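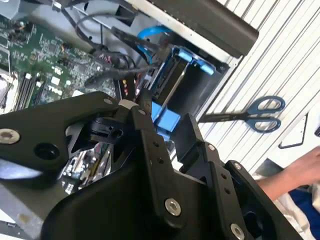
Figure 1. The gripper above the hard drive bay of the Dell desktop.

Removing a Hard Drive Carrier with a Two-Finger Gripper
Project report, Skustgate Shared Workshop
Toshiko Yoshida and Miyuki Wada
2 July 2023

Summary

In this project we tried to take the hard drive out of an old desktop computer with a robot arm. The arm is on a bench in the Skustgate workshop, where we are both student members. We called the project Prallent. We wanted to know if a simple gripper with two fingers can do a job that people normally do with two hands. The answer is partly yes. Our arm can take hold of the blue plastic parts of the drive carrier, but it does not pull the carrier out every time, and a person must prepare the computer first.

1. Why we chose this task

The workshop receives many old office computers. Before they go to recycling, the drives must be taken out. It is boring work and we thought a machine can help with it. In March we asked the other members which step they like least. Most of them said the drive, because the place for the fingers is narrow and the metal edges are sharp.

We chose a Dell desktop because the drive sits in a plastic carrier and needs no screwdriver. The blue color of the carrier was also a help for us. It is easy to find in the camera picture, as most other things in the case are gray, green or black.

2. Equipment

The arm was assembled by us from a kit named Gritel. The gripper is parallel, which means both fingers move toward each other and stay straight. A small camera is on the wrist and looks over the fingers into the case. The control program is called Morais. Miyuki wrote the first version of it for another course and we changed it a lot for this task.

The case was placed on its side on the bench with the cover off. We kept the scissors near for the cable ties. In the first week we also tried to fix the case with tape, but the tape left glue on the metal and we stopped doing it.

3. How we control the arm

One person moves the arm with a hand controller and watches the camera picture. The program limits the speed and the closing force of the fingers. We save the joint positions and the camera picture together, so that later we can repeat a good movement.

The closing force is a number from 0 to 1000 in our program. It is not a real unit. At 100 the fingers touched the plastic but slipped when the arm went up. At 200 the grip was good enough for most tries. We did not go much higher, as we were afraid to break the plastic and we had only 2 spare carriers.

4. Work steps

Step 1. Put the case on its side and check the cables around the drive. Long cables must be moved away from the path of the fingers. In our first tests we forgot this, and the right finger caught a SATA cable.

Step 2. Move the gripper above the bay with open fingers. The camera should see both fingers and the blue plastic between them. If one finger hides the blue part completely, go back up and turn the wrist a little.

Step 3. Go down slowly and close the fingers on the blue part. Stop and look at the picture before any pulling.

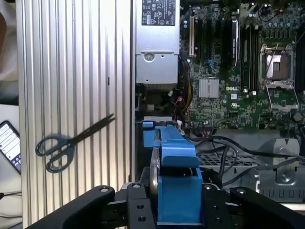

Step 4. Pull in the direction of the carrier, with small movements. It is important not to pull straight up if the carrier is not straight up. The arm does not feel this mistake as quickly as a human hand does.

Step 5. If the carrier does not move, open the fingers, go back and start again from step 2. Do not increase the force while the fingers are closed.

5. Results

The approach was the part which worked best. After one afternoon of practice each of us could bring the fingers to the carrier without touching the motherboard. The closing was also good when the wrist angle was correct. When the angle was wrong by only a little, one finger pushed the plastic to the side and the other finger closed on air.

The pulling was the weak part. A human hand presses the tabs and at the same time pulls and shakes the carrier a bit. Our gripper can do only one of these at a time. Sometimes the carrier moved a short way and then became stuck under the metal bracket. In these cases we had to finish by hand.

We also had a problem with the view. The gripper is large compared with the bay, and it covers the lower part of the picture. The person who controls the arm must guess how deep the fingers are.
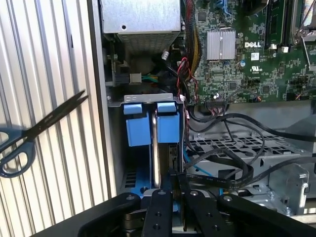
Figure 2. The carrier under its bracket, with the gripper fingers below it in the camera view. The two blue tabs are on the left and right of the drive edge.

6. Discussion

We think the fingers should be changed before the program. Thinner tips would go better between the tabs and the bracket. Toshiko has drawn a pair with a soft rubber face, and we will print them when the printer is repaired. A second camera at the side of the bench would show the depth.

Other computers may be more difficult. Many of them use screws or a metal cage, and our steps would not work there without changes. We tested only this type of case, so we cannot say anything about other ones.

7. Next work

- print and test the thinner finger tips
- add the side camera and save both pictures
- write a small shaking movement for the pull
- make a simple holder for the case without tape

We thank the members of the workshop for the computers and for the bench, which we used longer than we had promised.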